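Shared Rooms in the Evening: How Students Use the Kasten Building
Project report, summer group

3 shares · 2 comments

For our project we wanted to know why the work rooms in Kasten are full in the evening and half empty in the morning. We asked 151 students with a short paper form, and we talked longer with 24 of them. The work was done in August, so the first-year students are missing – this is a weak point of our results.

Most students told us that they choose a room by the table and the light. The booking system was less important. Many of them did not know that a room can be booked for more than one hour, and 26 had never opened the booking page.

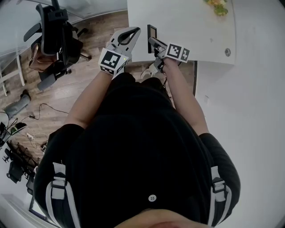
Wanda Benavides wrote to us after the first draft that we had forgotten the noise. In her opinion the rooms on the street side are avoided in the morning only because of the delivery trucks, and light has little to do with it. We went back on Tuesday at 8 a.m. and listened. She was right for two rooms, but the others were quiet and also half empty.

We suggest to show the longer booking on the first page, and to put a small plan of the rooms near the stairs. Hüsnü Tekin made a first version of the plan. It still has a mistake on the second floor – the door of the copy room is on the wrong side.

Contact: Kasten project group, ground floor office | Back to top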